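Cushion job stopped, again

Right, quick one before the June issue goes off. A few of you asked at the open morning why the tidy-up demo was switched off by lunch. Short version: the left hand wouldn't let go. Longer version follows, as much as I can get down before they lock up.

The task is the one we've been on since spring. Robot leans in, takes the cushion with both hands, puts it back on the sofa, lets go, stands up straight. Do it again. We log every go. As of Saturday we're at 919 goes in the book and the bulk of them dull, the way we like it.

Saturday, second session. Go 11 of the morning. Pick-up normal, squeeze normal. Then at the release step the right hand opened and the left stayed shut. Screen said both open. Arms started backing off as planned, so the left one took the cushion with it and dragged the sofa a good hand's width before Godelieve Lambrechts hit the stop. Nobody near it, no one hurt. One scuff on the sofa leg.

We reset and ran it at half speed with the grip force logging on, to see what the fingers were doing before the release.

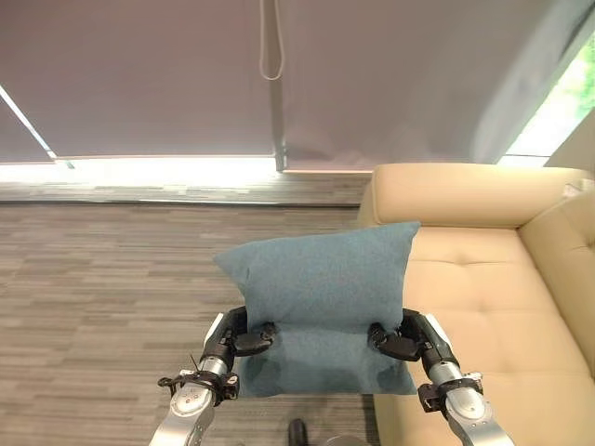
Both hands on the cushion at the front of the sofa, Lukeo rig.

What we found. The finger controller on the left stops sending its real position if the squeeze goes on too long, and just repeats the last thing it was told to do. So it's told "open", it reports "open", and the fingers haven't moved. The arm software believes it and carries on. The right hand has the newer controller from Postma and doesn't do this. We'd swapped one and not the other becuase only one turned up in the box. My fault, I signed the delivery note.

We got it to happen four more times on the bench. Always after a long hold, never on a short one. With a hard cushion it's rare, with a soft one that folds up it's much easier to set off, the fingers keep closing to chase the fabric. Grip limit was set at 100 per cent, left over from the box lifting work. Should have been put back to 50 and wasn't on the checklist. It is now.

The bit that bothers me more is the stop. Godelieve pressed it fast, but the arms coasted for nearly a second. The stop cuts the arm motors, fine, but the hands hold whatever they've got. Sensible if it's carrying something heavy over your foot. Less sensible if what it's got is your sleeve. There's a manual release on each wrist and two of the Saturday crew didn't know that. Please go and find it. Push in, quarter turn, the fingers go slack.

So until further notice:

Long holds banned, five seconds and it gives up and says so.
Grip at 50 for anything soft.
Arms do not back off until the finger readings have changed, whatever the screen says.
Two people in for every session, one with a hand on the stop and doing nothing else. No phones.
Stay behind the tape while its powered. Yes even to fetch the cushion.

Second controller is on order via Wunosar, no date yet. I've sent them the logs and asked if other groups have seen the same. The Flindby lot run the same hands so I've rung them too, they're checking theirs this week.

Demo is off till the part is in and we've done a clean run of long holds on the bench. If you'd promised to bring someone along to see it, sorry, tell them next month. Full log is in the blue folder by the kettle, read it if you're on the rota.

Comments

Marsh_T: Was on the rota Saturday, can confirm the sofa moved. Louder than you'd think. Where's the wrist release on the left one, inside or outside?

Godelieve Lambrechts: Inside, under your thumb if you're shaking hands with it. I'll put a sticker on.

pollyb: Does the five second limit count from first touch or from when it lifts? We had a slow one in May that would of failed either way.

Marsh_T: First touch I think. Needs writing down though

olddave: told you to order two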